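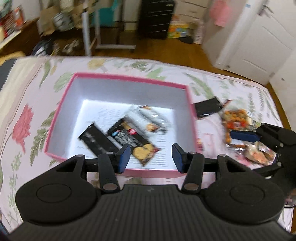 Left gripper keeps closing by itself and crushing packets, is the kit faulty or the seller's advice rubbish?

Posted in Grippers and End Tools by mallee_tinkerer

Bought a pair of hand-held grippers from Fontes in September for recording packing tasks. The job is dead simple: pick up wrapped snacks from the cloth, put them in the box, tip them out, do it again. The right one has behaved from day one. The left one has developed a habit of snapping shut when I'm not touching the trigger. It usually happens when I reach down over the rim of the box, and by the time I've noticed, it has already turned a packet of biscuits into crumbs. Last night at 9 pm it got the end of my thumb while I was straightening a packet. No blood, but it hurt a good deal more than I'd have guessed from two soft pads.

The recorder logs error 2148 each time, or nearly each time. Fontes support told me 2148 is "informational" and that I should update to the new firmware and recalibrate. Done both, twice. Same behaviour. Then they said I was probably bumping the trigger. I know what my own finger is doing, thanks.

The trigger reading is meant to sit at zero when released and go to 4000 when fully squeezed. I've watched it on the laptop and it looks fine at the bench. Has anyone got one of these to behave, or am I being fobbed off? I'd rather not send it back, as the last return took most of the winter.

Prevurport

You're being fobbed off, though possibly by accident. "Informational" is what support calls anything they haven't looked up.

Watching the reading with the gripper flat on a bench won't tell you much. The sensor cable on that side runs past the wrist, and reaching over the wall of a box bends it further than anything you'd do at the bench. If a conductor is breaking or the plug is half seated, the value jumps, the controller believes you've squeezed, and the motor does as it's told. Mine did precisely this. Recalibrating made it look cured for an afternoon, which I suspect is why they keep recommending it.

What I'd do:

Power off and unplug the battery. Not standby, off.
Take an old pen, not your thumb, and use that as the test object from now on.
Power up with the gripper pointed away from you and start logging the raw trigger value.
Hold the trigger fully released and bend the wrist slowly through the angle you use at the box. Then wiggle the cable at the plug end.
If the number leaps off zero, swap the left and right trigger cables and repeat. If the fault goes across to the right gripper, it's the cable. If it stays put, it's the sensor or the board.

When I did this mine went from zero to well past halfway with my finger nowhere near it. Save the log and send it to them. It's hard to blame your trigger finger for a fault that changes hands along with a cable.

Also, stop using it in the meantime. A gripper that closes without being asked isn't an annoyance, it's a fault, and the next thing in there might be a kid's finger.

Bima

Had 2148 on mine and just turned the motor force down to 59 in the settings. Never crushed a thing since. Easy fix, no need to pull it all apart.

Deteo

Sorry, but turning the force down doesn't fix anything, it only makes the fault gentler. It still closes by itself and every recording with a false close in it is rubbish data. I wouldn't trust the setting as a safety measure either. On my unit it went back to the default after a flat battery and I didn't find out until it had hold of my sleeve.

I agree with the cable swap, with one doubt. My cable tested perfect and the culprit was the little magnet under the trigger, which had come unglued and was sliding about in its slot. It only moved when the gripper was tipped nose down, so again, reaching into a box. Before you order a cable, open the trigger cover with the battery out and prod the magnet with a toothpick. Mine took a dab of epoxy and a night to cure.

And check the recordings you've already made. I'd bet some of your earlier ones have false closes you put down to clumsiness. I had to bin a whole month.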